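Sechs Wochen mit dem Prero: Was der Doppelarm in unserer Taschenwerkstatt kann und was nicht

Ich gebe zu, ich war die Letzte bei uns, die so ein Ding haben wollte. Wir sind sieben Leute, wir reparieren und prüfen Taschen, Beutel und Etuis für Händler wie Siriwan, und bis zum Frühjahr lief das alles von Hand: aufmachen, Futter glattziehen, Innenleben kontrollieren, zumachen, nächste. Dann kam im Mai der Prero von Cevach auf den Tisch, zwei Arme, zwei Greifer, ein Bedienpult, und seitdem fragt mich jeder, ob sich das lohnt. Also gut, hier mein Senf dazu!

Erst mal das Praktische. Der Aufbau hat bei uns einen Vormittag gedauert, die Einweisung noch mal 30 Minuten, und die waren wirklich gut (ich hatte mit einem dicken Ordner gerechnet und bekam vier laminierte Seiten). Die Leihmiete liegt bei 1.880 Euro im Monat, Wartung inklusive. Das ist für einen Betrieb wie Sanholm kein Pappenstiel, und ich finde, Cevach könnte für kleine Werkstätten ruhig einen Staffelpreis anbieten.

Was mir gefällt: die Ausdauer. Bei einer Lieferung mit 2.000 Teilen hatte ich früher ab dem zweiten Tag Daumen wie nach einem Umzug. Jetzt bereite ich vor, der Prero hält und zieht auf, ich schaue hinein und entscheide. Meine Kollegin Princess Quiambao hat es mit den Handgelenken und war vorher oft ausgefallen – sie macht jetzt die Endkontrolle und richtet nebenbei die Griffpunkte ein. Das kann sie inzwischen besser als der Techniker.

Was mir nicht gefällt: das Tempo bei weichen Sachen. Feste Kanten packt er sicher, aber sobald ein Futter Falten wirft, wird er zögerlich, und dann stehe ich daneben und zapple. Außerdem ist er laut. Kein Krach, eher so ein Surren, aber wir haben früher beim Arbeiten Radio gehört und geredet, und das ist weniger geworden. Das steht in keinem Prospekt, gehört für mich aber zur Bewertung dazu.
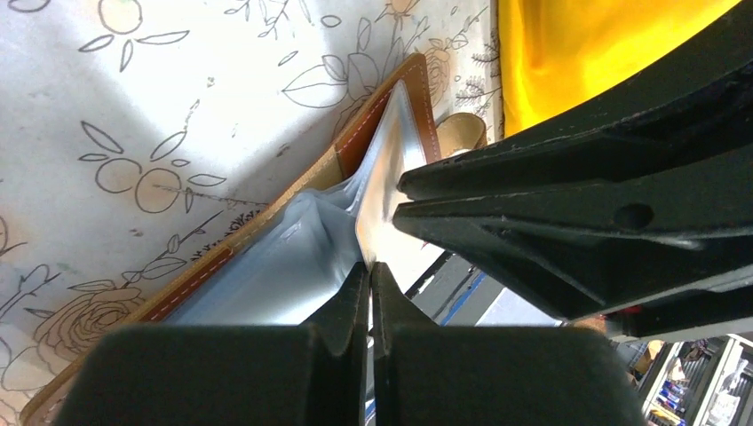 Text: Marites Manalo
Rubrik: Werkstatt & Gerät

Gerade an solchen Stücken zeigt sich der Unterschied. Brauner Rand mit hellen Stichen, innen hellblaues, glattes Futter, und dazu so ein schmaler heller Lappen, der an der Öffnung hochsteht. Mit den Fingern spüre ich sofort, wie viel Zug so ein Lappen verträgt. Beim Prero muss ich die Greifkraft vorher einstellen, und wer da schludert, hat hinterher Druckstellen. Bei mir waren es in der ersten Woche ein paar, seitdem keine mehr.

Angst um die Stellen hatten wir natürlich auch. Unsere Chefin hat vorher zugesagt, dass alle bleiben, und daran hat sie sich gehalten. Geändert hat sich trotzdem viel: weniger Handgriffe, mehr Einstellen, mehr Verantwortung am Pult. Mehr Geld gibt es dafür bisher nicht, darüber reden wir noch.

Mein Urteil: vier von fünf Punkten für Werkstätten mit großen, gleichförmigen Lieferungen. Wer hauptsächlich Einzelstücke auf dem Tisch hat, sollte ihn erst einen Monat mieten und die eigenen Problemfälle mitbringen – am besten die mit viel Futter.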